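Review: Trekton metal picking bin, large, with sloped rear panel

Purchased by the Histon workshop for the Brondotau handling project. Supplied by Fortin.

Our rating: 3 out of 5

The workshop was asked to equip a picking cell within the limits of an existing budget. The arm had already been paid for, and the remaining funds were to cover the bin, the bench, the fixings and a stock of household objects for handling trials. Departments in a similar position may find our experience of the bin useful when preparing their own bids.

The bin was quoted at 200 pounds, excluding delivery. Fortin gave a lead time of 2 weeks, and the order took nearly 3. The delay was notified in advance, but a project with fixed staff hours should allow for it in the schedule.

In use the bin has proved rigid and easy to clean. The inward slope of the walls returns most objects to the floor, where the gripper can reach them. Small items still settle in the corners, and we would have preferred a wider radius there. The finish is the weakest point. No spare panels are listed, so any replacement must be budgeted as a complete unit.

Purchasers should also note that no mounting hardware is included. Clamps had to be bought from a separate budget line, and the approval for them took longer than the fitting.

We would order the bin again for trial work. For continuous service we would ask for a coated version and obtain a second quotation. 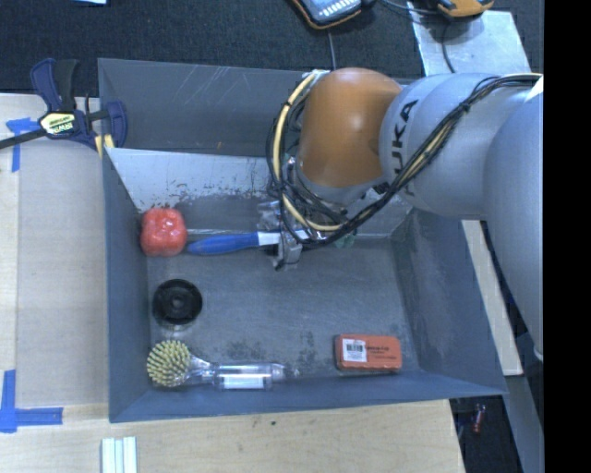

Budgets for a cell of this kind should separate the durable equipment from the items that wear. We recommend one line for the arm and its cabling, and another for the bin, tape, clamps and test objects. The sloped panel at the back of our bin is chipped and scuffed, and a single Irwin bar clamp on the corner is the sort of small purchase that is easily left out of a first estimate. The test objects cost little, a dish brush being typical, and may be charged to consumables.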